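Temero – nuts and bolts sorting set, README

Read this before you open the folders. Covers what is in the set, how the parts were sorted, how the labels work, what is still broken. Last touched in June. 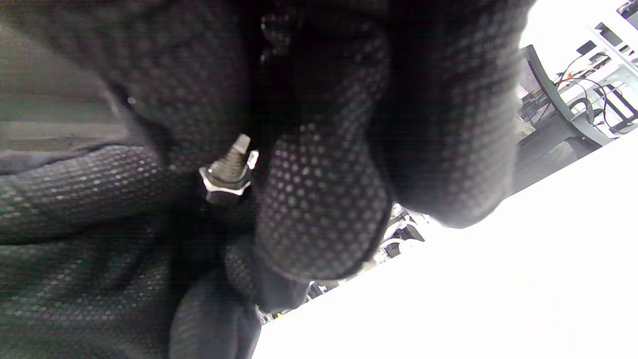
Ludger Frerichs wrote back after the first draft that thread size has to come before head type in the label, every time, and that any bin label starting with the head is going to get someone the wrong nut. Done. All labels now start with thread size. Old labels are in old_labels.txt if you need to map them.

What this is

Records from sorting a mixed load of small fasteners at the bench. Bolts, nuts, washers, a few things that are neither. Parts came out of four coffee cans and one drawer from the old Kramer cabinet. Everything got picked up by hand, matched, test threaded, put in a bin, written down.

2,000 pieces logged. One row per piece. There were more in the cans but the rest was swarf, broken washers and one key.

Who it is for: anybody who has to keep a bench stocked, or wants a real world list of mixed hardware with the mess left in. Not a catalog. Do not order from it.

Folders

parts/ – the main table, parts.csv, plus the same thing split by bin
bins/ – bin map, one line per bin, 72 bins
pairs/ – bolt and nut pairs that were threaded together and left that way
rejects/ – 205 rows, see below
notes/ – bench notes, typed up as written, spelling not fixed
old_labels.txt – label mapping, old to new

Columns in parts.csv

piece_id – running number, no meaning
kind – bolt, nut, washer, stud, other
thread – M4, M5, M6 and so on. Inch sizes written like 1/4-20. Empty for washers
length_mm – under the head to the tip. Whole millimeters. Empty for nuts and washers
head – hex, socket, pan, countersunk, none
finish – zinc, black, plain, stainless, unsure
condition – good, worn, bent, rust
bin – bin number, matches bins/
fit – how the nut went on, see next part
note – free text, mostly empty

Inch lengths were converted to mm and rounded. Sorry. If you want them back in inches there is a len_in column in the bins/ version only.

How the fit was checked

By fingers first. Start the nut on the tip, turn it backward until it drops into the thread, then forward. If it goes on easy for three full turns it gets "free". If it goes on but drags, "stiff". If it starts and stops, "binds". If it never starts, "no".

No wrench at this stage. A wrench will pull a wrong nut onto a bolt for two turns and then you have ruined both, and the row says stiff when it should say no. We had a bunch of those in the first can, they were all redone.

Gauge second. Thread gauge on every bolt marked stiff or binds, and on every tenth free one as a check. The gauge wins if it disagrees with the fingers.

Gloves on for all of it. The cans were full of sharp curls and old cutting oil. You do lose some feel on M4 and under, so treat fit on the small sizes as less sure than on M6 and up. Fomen bench sheet says take one glove off for the small stuff. We did not.

Pairs

Some bolts went into the bin with a nut already on. Rule: if a bolt and nut fit free and both are good, the nut stays on, run down the shank a bit so it does not fall off in the bin. Both pieces keep their own row in parts.csv. pairs.csv just links the two ids.

A pair is not a claim that they came together from the store. Most did not. Finish often does not match.

Washers are never in pairs.csv even when one was on the bolt. Should have been, too late now.

Bins

Numbering goes left to right, top row first. Small threads at the top, big at the bottom. Metric left side, inch right side, with a gap of empty bins between so nobody drops one in the wrong half.

Bin label format:

thread, length, head, finish

So: M6, 20, hex, zinc
or: 1/4-20, 25, pan, plain

Nut bins leave length out. Do not write "any" in there, it broke the split script.

29 bins were empty at the end of the sort. They are in the map anyway so the numbering holds. Most of the empties are long inch sizes, we just don't have them.

Rejects

Everything that did not get a bin. Reasons used:

cross – cross threaded, start of thread gone
bent – rolled it on the bench top and it wobbled
head – rounded hex or stripped socket
rust – thread packed, nut will not start after a brush
odd – could not identify the thread

"odd" is the interesting one. A few of these are probably fine thread and we only had the coarse gauge on the first day. They should be rechecked, have not been. If you use the set for anything where fine thread matters then leave the odd rows out.

Reject rows have no bin and fit is sometimes empty. That is on purpose.

Things that are wrong or half wrong

Finish is by eye. Plain and zinc look the same once they're dirty. Stainless was checked with a magnet only when somebody remembered. Use finish loosely.

Length on countersunk screws should be measured over the whole head. First can was measured from under the head like the others. Rows from the first can have can=1 in the note column, add the head yourself or drop them.

M5 and 10-32 got mixed. They are close enough that a nut will start on the wrong one. Redid the whole M5 bin with the gauge on Thursday, moved a handful across. The 10-32 bin has not been redone yet.

Lock nuts are under kind = nut with "nylon" in the note. No column of their own. Fit for those is always stiff, ignore it, thats the insert doing its job.

Split washers and flat washers are both just washer. Check note.

A couple of piece_id numbers are skipped. Rows deleted after double entry. Nothing missing.

If you want to sort your own

Short version, from the bench notes:

Dump a little at a time onto a white surface. A full can at once is hopeless.
Pull nuts and washers out first, they hide under everything.
Sort by thread before length. Length is easy to see later, thread is not.
Keep one known good nut and bolt of each size within reach as the reference pair. Tie a tag on it. Ours got binned twice.
Wipe before you thread. Grit feels the same as a wrong pitch.
Anything that takes longer than a minute goes in the odd cup.
Stop when you start guessing.

Tags for the reference pairs are the small Ludel ones with string. Masking tape works too but gets oily and slides off.

Changes

v3 – thread first in every label. M5 bin rechecked. rejects split out of the main table
v2 – fit column added, first can redone without the wrench
v1 – piece list only, lots of typos, dont use

To do

Recheck the odd rows with a fine gauge
10-32 bin
Give washers an inner diameter column
Decide if studs belong with bolts. Right now they have their own kind but share bins, and poeple keep asking

Use and sharing

Use it for whatever. Keep this file with it if you pass it on, the tables don't make much sense alone. Corrections go in notes/ as a plain text file with the piece_id at the top of each line, one fix per line. Fixes without an id get skipped.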